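How to Clear and Clean a Metal Locker

By Hala Darwish

Set aside 20 minutes and bring a bag for whatever you find.
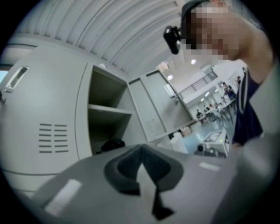
Take everything out first, top shelf before the bottom. Check the floor of the locker near the front edge, where small things get left behind.

Wipe the shelf and walls with a damp cloth and a drop of dish soap. Go over the vent slots with a dry paintbrush – an old one is fine. Dry the inside with a towel and leave the door open for an hour.

Put heavy items back on the bottom and keep the shelf for things you use every day. Shoes go in a bag.

If you're giving the locker up, hand in your key at the desk before 5 p.m.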